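提交日期：03/01/2023
课程：工作与技术（小组选题，个人报告）

# 料箱旁边的人：Faresard 分拣车间自动化观察

先交代一下我为什么选了这个题目。别的同学好多去做外卖平台和网约车，我本来也想凑这个热闹，后来发现我住的 Zukivwood 就有一家零件分拣厂在上机械臂，坐公交 7 站就到（真的很近！），于是厚着脸皮写了封邮件过去，居然回了。厂子叫 Faresard，做的事情说起来很朴素：客户退回来的、供应商混装送来的零件，倒进箱子里，人一件一件挑出来，看一眼，放到该放的格子里去。

全厂 200 人，分拣车间占了一大半。我九月去的，前后去了几次，跟着早班站，也跟着中班站，站得脚底板疼。下面写的主要是我看到的和听到的，最后有一点点自己的想法，可能不太成熟，老师多包涵。

## 一、没有机械臂的时候，活是怎么干的

早班一开始，叉车把满箱推过来，箱子是那种敞口的，壁斜着往里收，人得探着身子往底下够。刚倒满的时候最轻松，手一伸就拿得到，越到后面越累，剩在箱底的几件最烦人，要弯着腰，一只手撑着箱沿，另一只手去抠贴着箱壁躺的那种。工人管这个叫“捞底”。我试了一下午捞底，第二天腰直不起来，我妈还以为我去搬家了。

定额是一个班 900 件。我一开始觉得这数字挺吓人，后来发现熟手根本不慌，她们手上有节奏，左手拿，右手翻，眼睛已经在看下一件了。有个在这里干了很多年的阿姨跟我讲，真正费神的不是拿，是判断。哪件有裂，哪件是别家的混进来了，哪件看着一样其实短一截，这些她扫一眼就知道，让她讲是怎么知道的，她又讲不出来，就说“手感不对”。

我把这句话记在本子上，后来又翻出来看了好几遍，因为和机械臂的事情关系很大。

## 二、机械臂是怎么来的

厂里不是一下子全换的。负责集成的是一家叫 Castellanos 的公司，先在车间隔壁一间铺了深色地毯的屋子里搭了试验台，准备在那里把“从箱里抓东西”这件事调顺，再考虑进线。项目内部的叫法是 Rindmont，我问过为什么叫这个，说是定名字那天会议室的门牌就叫这个，听完我笑了半天。

车间里的人对 Rindmont 的态度很有意思。刚听说的时候大家都紧张，班组里传得很凶，什么版本都有，有说年底一半人要走的，也有说机器搭好了也抓不住东西，摆着好看的。厂方开过一次会，讲得挺诚恳，但讲的是“产能”和“柔性”，散会以后大家在更衣室里互相问：所以到底裁不裁？没有人答得上来。

我觉得这是整个过程里处理得比较差的一步。不是说厂方存心瞒着，可能他们自己那时候也没想清楚。可是对一个每天站在箱子边上的人来讲，“还没想清楚”和“不告诉你”听起来是一回事。

## 三、工作内容怎么变了

报告要求写“变化”，我就照着我看到的变化写，顺序有点乱。

**先是岗位的名字。** 试验台开始要人之后，厂里从分拣工里挑了几个人去做“单元看护”。这个名字听着像病房，大家也拿它开玩笑。看护的活包括摆料、复位、记下每次没抓起来的情况、发现不对的时候按停。工资比分拣高一级，但是没有计件奖，算下来对手快的人其实是亏的。有两位熟手就是因为这个没去报名。去的反而多是年轻一点的，或者腰不好的。

**然后是身体。** 去看护的人都说腰舒服多了，这一条没有争议。但是有人跟我抱怨眼睛累，还有一种她形容得特别好，叫“等得累”。以前手一直在动，时间过得快，现在盯着一只机械臂慢慢下去、停住、再上来，一个上午长得没有尽头。我自己在旁边看了一会儿就开始走神了，所以我完全信她。

**再就是判断归谁。** 前面说的“手感不对”，机械臂没有。集成方的做法是让看护的人把每次的判断写下来，慢慢变成规则。表格很长，一行一行的，到我最后一次去的时候已经攒了 3,000 条。填表的人心情挺复杂，一方面觉得自己的本事第一次被人当回事，有工程师拿着本子认真问她“你为什么觉得这件不行”，另一方面也会嘀咕：我把这些都写出来了，以后还要我干什么？

我采访的时候有意问了这个问题，得到的回答不一样。有人觉得反正机器总要学，不如由自己来教，还能占个位置。有人就只填最少的那几栏，备注一律空着。班长知道，也没去催。我觉得这也是一种很实在的谈判方式，虽然没有人把它叫作谈判。

**还有说话这件事。** 分拣台是两两对着站的，手上忙，嘴上不闲，谁家孩子考试、哪家超市打折，一个班下来什么都聊到了。试验台那边通常一个人看，另一个在电脑前，聊天就少了很多。有位大姐午休的时候一定要走回分拣区吃饭，来回挺远的，她说不回去就觉得一天没上班。

## 四、试验台上的一个上午

我在试验台边待过完整的一个上午，这段写细一点，也是我自己最喜欢的部分。

台上用的是红色和深绿色的长条块，散着放进灰色的金属料箱里。浅色的木台面上贴着蓝胶带，箱沿夹着一把夹具。机械臂从箱子右边伸进来，橙色的关节特别显眼，臂上印着 KUKA 几个字母，线缆和管子绕着手腕绑了一大圈，第一眼看过去我觉得像谁家没收拾的电视柜后面（对不起工程师）。

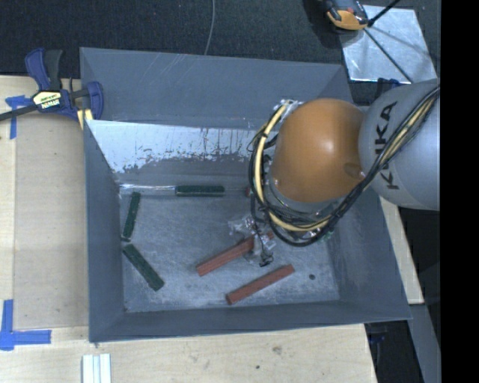 *图1　试验台料箱，夹爪部分悬在一根红色长条块的上端，绿色的几根在左侧和靠后壁的位置。*

那天看护的是从分拣线过来的一位年轻女工。她跟我说她最留意靠着箱壁的那些，和捞底的时候一样，贴着壁的最难弄，人抠得出来，机器不一定有角度下得去。她记录的时候会先写位置，再写朝向，最后写自己的猜测。猜测那一栏本来表格上没有，是她自己加的，后来集成方的人看见，觉得有用，就正式印上去了。讲到这里她明显很得意，我也替她高兴！

抓取的速度我不打算在这里比。当时还在调试，拿它和一个干了多年的熟手比，对两边都不公平，而且厂方也请我不要写具体的速度，我答应了。

我能说的是另一件事：整个上午，决定“下一步做什么”的时候，屋子里的人会先看她。电脑前的工程师懂程序，但箱子里那些东西横着竖着意味着什么，他会转过头来问她。这个转头的动作我印象很深，分拣线上我没见过谁这样转头问一个分拣工。

## 五、我的一点看法（和没弄明白的地方）

课上讲过“去技能化”，我出发之前以为会看到一个标准案例，结果看到的东西比较拧巴。捞底这种又累又伤腰的动作如果真交给机械臂，我举双手赞成，大概没有谁会怀念它。判断的那部分呢，一时半会儿还在人手里，可是正在被一行一行地抄出来，抄完之后算谁的，现在的合同里一个字都没提。我问过人事，对方说“这个问题很好”，然后就没有然后了。

如果让我给 Faresard 提建议（他们说愿意看这份报告，所以我认真写了）：

- 看护岗没有计件奖，这一条建议重新算，不然手最好的人都不愿意来，教机器的反倒成了经验少的人。
- 表格里的判断经验，最好写明是谁贡献的，哪怕只是内部署名。
- 下一次开会，先讲人怎么安排，再讲产能。讲不清楚也可以直说哪些还没定，什么时候能定。
- 试验台能不能排两个看护一起上？聊天这件事我是认真的。

这次做得不够的地方也要写。我没有跟到夜班，听说夜班的人意见最大，他们的补贴和件数挂得更紧。我也没见到拒绝调岗的两位熟手，约过一次，时间没凑上。另外采访多半是在休息的时候站着聊的，录音里全是叉车倒车的滴滴声，有几段我听了好几遍还是没听清，没听清的一律没有用。

附录里放了访谈提纲和我手抄的班次表，字比较丑，看护岗那一页是后来补抄的。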